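October 2020

We are looking for a teaching assistant for our two youngest classes at Notulstead Primary School, to start after the half-term holiday. The post is for 12 hours a week, in the mornings only, and it runs until the end of the summer term. If the number of children stays the same, we hope to continue it next year, but this I can not promise today.

My name is Rodrigo Nieto and I coordinate the early years at the school. I wrote this advertisement myself, so if something in it is not clear, please ask me and do not be afraid to ask twice.

## The school

Notulstead is a small school with 106 children. The two youngest classes are called Segura and Cedesen, after the two houses which stood on this land before the school was built. Segura has the four- and five-year-olds and Cedesen has the five- and six-year-olds. They share one long corridor, one cloakroom and a covered outside area with sand, water and a mud kitchen.

In the mornings we do phonics first and then number work. This term the number work is sorting, matching, repeating patterns and, later, measuring with hands, feet and string. We use many things which families send from home, such as buttons, lids and egg boxes, and somebody must check them and put them in the right drawer before the lesson begins. That somebody will often be you.

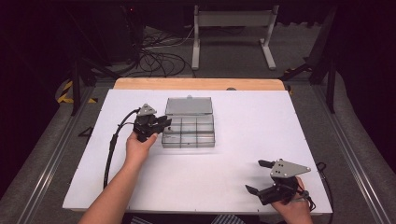 Is it necessary to have worked in a school before? Nillanine asked me this after the first version of the advertisement went on the door, and she said that the words "teaching assistant" make people think they need a certificate for everything. I answered her that it is not necessary. We ask for some experience with young children, and this can be from a nursery, a playgroup, a sports club, or from caring for children in your own family. A childcare certificate is welcome and we will look at it with interest, but we have appointed good people without one.

## What you will do

- Welcome the children at the door and help them with coats, bags and reading folders.
- Read with children one by one, and write a short note in the reading record.
- Lead a small group in number work, with a plan which the teacher gives you the day before.
- Prepare the tables for painting, cutting and gluing, and clean them afterwards.
- Go outside with the children in all weathers – please bring proper shoes.
- Help at snack time, and know which children have an allergy.
- Tell the class teacher if you are worried about a child, on the same day and not later.

You will not be asked to teach a whole class alone. When a teacher is ill, we call a supply teacher.

## What we ask from you

You are patient and you speak kindly to children also when the paint is on the floor. You can read a story aloud clearly. Your English does not have to be perfect (mine is not), but the children must understand you well. If you speak another language, please write it in your letter, as we have several families who would be happy to hear it at the gate.

You must be able to come at 8.30. The first children arrive soon after this and the post does not work with a later start.

All adults in the school have a background check. We pay for it and we help you with the form. We also need the names of 2 persons who can give a reference, and they should not be from your family.

## What we offer

The pay is according to the local scale for support staff, and the exact amount is in the information pack. You will have a paid training day before you begin, and for the first weeks you will work beside our present assistant, who moves to the older classes. Lunch in the school is free on the days you work, if you like to stay for it.

Because of the present rules, visitors come into the building only with an appointment. You can see the classrooms after the children have gone home, for a visit of almost 90 minutes, with time for questions. Please wear a mask and use the side entrance.

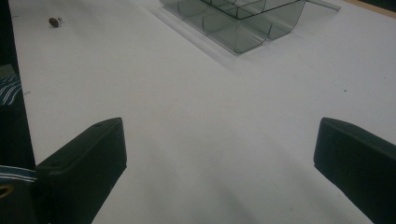

## How to apply

1. Ask for the information pack at the school office, by telephone or by email.
2. Fill in the application form. A CV alone is not enough, I am sorry.
3. Add a letter of one page. Tell us about a moment when you helped a child to learn something, it can be a very small thing.
4. Send both to the office, with my name on the envelope or in the subject line.

We will invite people for a short talk with me and the head teacher, and afterwards you will read a picture book to a small group from Segura. You may choose the book. If you prefer one of ours, tell the office and they will put a few ready for you.

We answer every application, also when the answer is no. Applications close on the last school day before half-term, at noon.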